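**Naltside, de Berkuvari: la vi dos veces y aquí va mi opinión**

Vamos a ver, yo iba a reseñar solo la película, pero como la vi una vez en el cine y otra en casa con la edición en disco de Heltumo, os cuento las dos cosas juntas y así ahorro tiempo (y vosotros también).

Para quien no la tenga en el radar: Naltside es un thriller de ciencia ficción que pasa casi entero en una estación de bombeo abandonada. Dirige Dorin Husar, que venía de hacer dramas pequeñitos, y se nota un montón en cómo deja respirar a los actores. La primera media hora es una maravilla. Apenas hay diálogo, solo tuberías, pasos y un zumbido grave que se te mete en el estómago. ¡Y qué bien suena en sala!

Luego la cosa se tuerce un poco. El personaje de la hermana aparece demasiado tarde y desaparece sin que sepamos bien por qué, y hay una persecución de coches que parece de otra película — de una peor, además. Me dijeron que esa parte la pidió la productora; ni idea, pero algo así me creería.

Eso sí, los últimos 40 minutos lo levantan todo. El plano largo en la escalera de caracol lo he vuelto a poner tres veces y sigo sin pillar dónde está el corte.

La música es de Mocanu y aquí me vais a permitir que me ponga pesada. El tema principal son cuatro notas de violonchelo que se van ensuciando con ruido eléctrico según avanza la historia, y en los créditos vuelve limpio, con coro. Se me pusieron los pelos de punta las dos veces. Ojalá lo saquen en vinilo para diciembre.

Y ahora, el disco. La imagen, estupenda: los negros aguantan bien y no vi bandas en las escenas de niebla. El sonido original, igual de bueno. El doblaje me gustó menos, las voces van muy por delante y se comen el ambiente, así que ponedla en versión original con subtítulos si podéis. De extras trae 2 cosas contadas, un documental corto sobre el rodaje y una charla con Husar que se queda en nada. Para costar lo que cuesta, me parece flojo. La caja es bonita pero la pestaña que sujeta el disco aprieta muchísimo, cuidado al sacarlo.

¿La recomiendo? Sí, sobre todo si la encontráis todavía en algún cine con buen equipo. Yo le pongo un 7 a la peli y un 6 a la edición. Si ya la habéis visto, contadme qué entendisteis de la última llamada de teléfono, que en mi casa hay dos teorías y ninguna cuadra.

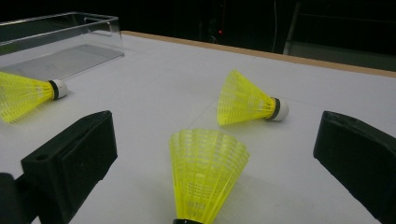
Volantes amarillos y bandeja transparente, sobre mesa blanca.
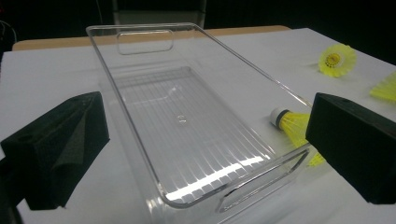 *Sección de Cine y Música · Club Cultural y Deportivo Mocanu*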